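Grandthorpe Auto Finance — Loan Servicing Upgrade
Progress report, September 5, 2018
Prepared by Steinar Briem

Of the 1,099 open vehicle loans, all but 122 have been moved to the Dornero system. The rest are leases from the Rieger dealership with missing residual values — we have asked Rieger for the signed contracts. Payoff quotes now reach dealers within 30 minutes.

Testing of the early lease return module found 110 rounding errors, all corrected. Spending is within budget. The Mallard branch switches over in December.
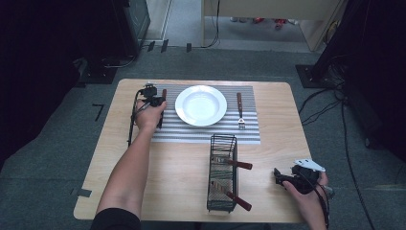
Staff training at Mallard will be finished before then, and the old payment portal stays open until the last lease is moved.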